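Trillolura
@trillolura
Apr 22, 2019

Thread on utensil holders, drainage and chopsticks. Long, dull, possibly useful.

1/ Most mould in a kitchen holder starts in the bottom 2 cm. Water runs down the stick, collects at the foot and stays there. The top of the chopstick feels dry, so you assume the rest is too.

2/ Things to check before buying one: slots low down as well as halfway up, a foot that lifts the base off the surface, and a mouth wide enough to get a hand inside with a cloth. If you can't reach the bottom, you won't clean the bottom.

3/ Slots in the side need air around them. Push the holder into a corner behind the kettle and you have a cup.

4/ Once a week everything comes out on the table. Sort by material: bare wood, patterned or coated wood, plastic, metal. Bare wood gets the closest look, especially the last few centimetres at the eating end.

5/ Pictures, all from the table.

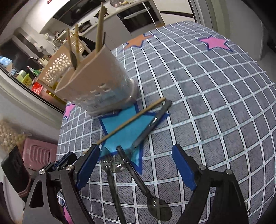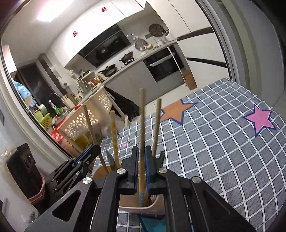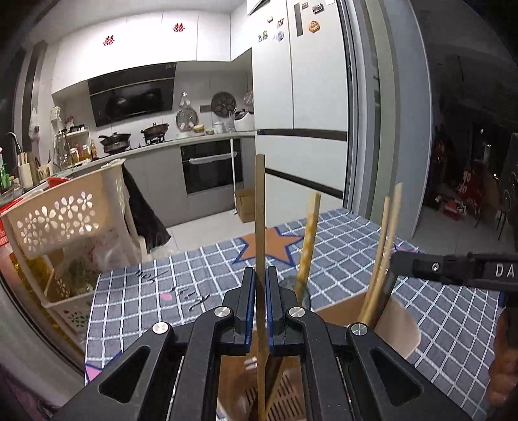

6/ Discard test for wood: run a fingernail along the grain. If it catches, sand it or bin it. A split that runs to the tip means bin it. Black specks that survive a scrub with washing-up liquid, same.

7/ Sanding: start at 200 grit, wipe with a damp cloth, let it dry overnight, go over it again lightly. I tried 1000 grit on one pair last July. Very smooth, and useless for picking up noodles.

8/ Oil is optional. Thin coat, food-safe, wiped off after ten minutes. Too much goes sticky and then you are washing the oil off as well.

9/ Store them eating end up. Scissors and anything else with a point go the other way, blades down, or in a drawer.

10/ The Ostermann forum has a 218-post argument about whether bamboo counts as wood for dishwasher purposes. I read about half. Mine are washed by hand, so I have no result to report.

11/ Someone asked about the Notetti holder with the removable tray. The tray is fine. It also holds water, so empty it daily, or leave it out and stand the holder on the draining board.

12/ Metal chopsticks next. I have one set on order from Stadatport and it hasn't shipped.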